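Long thread, get a drink. I've been promising to write up the gripper fault for ages, and a few of you who do teleop and handheld demos asked me to put it all in one place. So this is the whole sorry business, numbered, with the safety bit toward the end for anyone who wants to skip ahead.

1/
Background for newer followers: I collect hand-held gripper demonstrations for a project called Drullis. You hold a gripper in each hand, you do an ordinary chore, and the recordings go off to people much cleverer than me who train policies on them. My chore for most of July was table clearing. Snacks, cups, crumbs, trash bin. Glamorous stuff, and I love it more than I should.

2/
The target for the clearing task was 3000 clean episodes. By the time things went wrong we had 2000 in the bag and I was feeling pretty smug about it. I had even told my mother we'd be done early. Never tell your mother you'll be done early.

3/
The fault, in short: the right-hand gripper was reporting its jaws a little more open than they really were. It didn't do it all the time, and it didn't do it by the same amount every time. Squeeze, hold, and somewhere in the hold the number would creep upward while the jaws stayed exactly where they were.

4/
You'd think we would notice that right away. Well, when you're holding the thing yourself, your own hand closes the loop. You feel the cup, you see the cup, you squeeze until it's held, and up it goes. The task goes fine every time! The only place the error lives is in the file, and at that point in the afternoon I was looking at the table and not at the file.

5/
Paper cups are the worst possible object for this, by the way. There's a pretty thin band between "holding it" and "crushing it," so a small error in jaw width is the whole difference. With a block of wood you would never have cared.

6/
This is the sort of table I mean. Cups, the foil tray of snack loops, crumbs everywhere, bin on the left with its bag folded over the rim. Right gripper has a cup in its jaws, left one is down in front of the bin.
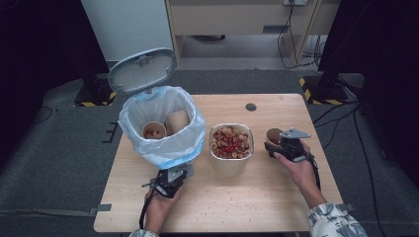 7/
How we found out: the first policy trained on the July data went onto a real arm and was, to put it kindly, a gentle soul. It would reach for a cup beautifully, lovely approach, nice angle, close most of the way, and lift nothing at all. Then it would carry that nothing over to the bin with great care and let go of it.

8/
Everyone's first guess was the policy, naturally. Second guess was the arm. Somebody spent a good long while recalibrating an arm that had done nothing wrong, and I feel bad about that one. When it does close too wide, it's so tempting to tweak the closing force and move on. We did try that. It crushed the cup on one run and missed it on the next, and that unevenness was the first real clue that the training data itself was inconsistent.

9/
So I went back and plotted jaw width against time for a handful of episodes, just the stretch between grasp and release. It should be a flat line, more or less, with a little wobble from a human hand. The left gripper was flat. The right gripper was flat, flat, flat, then a slow little ramp like a driveway. I said a word I won't type here.

10/
Things I suspected, in order, so you can enjoy my wrongness:
the encoder magnet had shifted
the firmware had a temperature problem
my grip was getting tired and I was imagining the whole thing
the logging laptop was dropping samples
Every one of these ate at least half a morning.

11/
The actual cause was the cable. The connector on the right gripper had worked very slightly loose in its housing, and when the cable's weight hung a certain way it pulled on the connector and the reading drifted. Lift the cable with a finger, the reading came back. Let it hang, off it went again. I sat there doing that for far longer than I needed to, like a kid with a light switch.

12/
And of course it only happened on certain motions. If you worked close in, the cable had slack and all was well. If you lifted a cup high and swung across your body toward the bin, the cable pulled at the end of the reach. Which meant the bad readings clustered in the exact part of the task that matters most. Thank you, physics.

13/
The damage: I wrote a small script that flags any hold where the width climbs while the jaws should be still, and ran it over everything we had. 598 episodes flagged. I went and made tea before I looked at the number a second time, and it was still 598 when I got back.

14/
We talked about rescuing them. You can estimate the drift and subtract it, and for some of them the result looked believable. But "looked believable" is how we got here, so in the end we pulled them from the training set and kept them in a separate folder labeled as faulty. If anyone works on sensor fault detection and would find that useful, come and talk to me, I'd love for those afternoons to be good for something.

15/
Now the safety part, and please do read this even if you've skimmed the rest.

While I was chasing the drift I started paying proper attention to the cables, and I didn't love what I saw. We had been treating them as a data problem. They're also a thing attached to your hand while you're standing up and moving around.

16/
One evening, while testing, I stepped back to look at the screen with the gripper still in my hand and put my heel on a loop of cable. The gripper came out of my fingers and I went into the desk behind me. I'm fine! Bruised hip, bruised pride. The gripper landed on carpet and was also fine. But if there had been a powered arm running next to me I would be telling this story in a different tone.

17/
So I logged it as a near miss. I'd encourage you to do the same for the small silly ones. I very nearly didn't, since it felt a bit grand to fill in a form about tripping over my own feet, and then two colleagues read it and said oh yes, I've done that too. Neither of them had written it up either.

18/
What we changed on the hardware:
a strain relief clip on each gripper, so the cable pulls on the body and never on the connector
a longer cable with a loop fixed at the forearm with a soft strap
a locking connector from Berach in place of the push-fit one
The strap feels odd for the first few minutes and then you forget you're wearing it.

19/
What we changed in the routine: at the start of every session, close each gripper on a gauge block, swing your arm through the full reach, and watch the reading the whole way. It takes 78 seconds if you don't chat, and I do chat. If the number moves, the gripper comes off the station and gets a tag. You don't wiggle the plug and carry on. I was a champion plug wiggler, so that rule is really aimed at me.

20/
The drift script now runs at the end of each session too, so a bad connector can spoil an afternoon at most. I'd much prefer to be told I've wasted an afternoon than find out weeks later from a robot solemnly throwing away air.

21/
And the floor. Grippers go back in their holders before you step away from the table, every time, even if you're only turning around to read a message. Cables get a look before you start. If a powered arm is anywhere within reach, it's stopped before anyone picks up a handheld. Some of that was already written down, to be fair. I just hadn't been doing it.

22/
Where we are now: retrained without the flagged episodes, and the new policy picks up cups. It isn't perfect, it still gets confused by a cup lying on its side, and it has strong feelings about the foil tray that I can't explain yet. But the closing is firm and even, and the first time it dropped a cup squarely into the bin I made a noise that brought someone in from the next room.

23/
We're re-recording to make up the numbers, so it's cups and crumbs for me for a while longer. If you use handhelds with a cable hanging off them, go and plot your jaw width during a hold and tell me what you see. I'm especially curious about anyone on the Zatotlow grippers, which I'm told have a similar plug. Replies are open, and I'll post the script once I've taken the rude comments out of it.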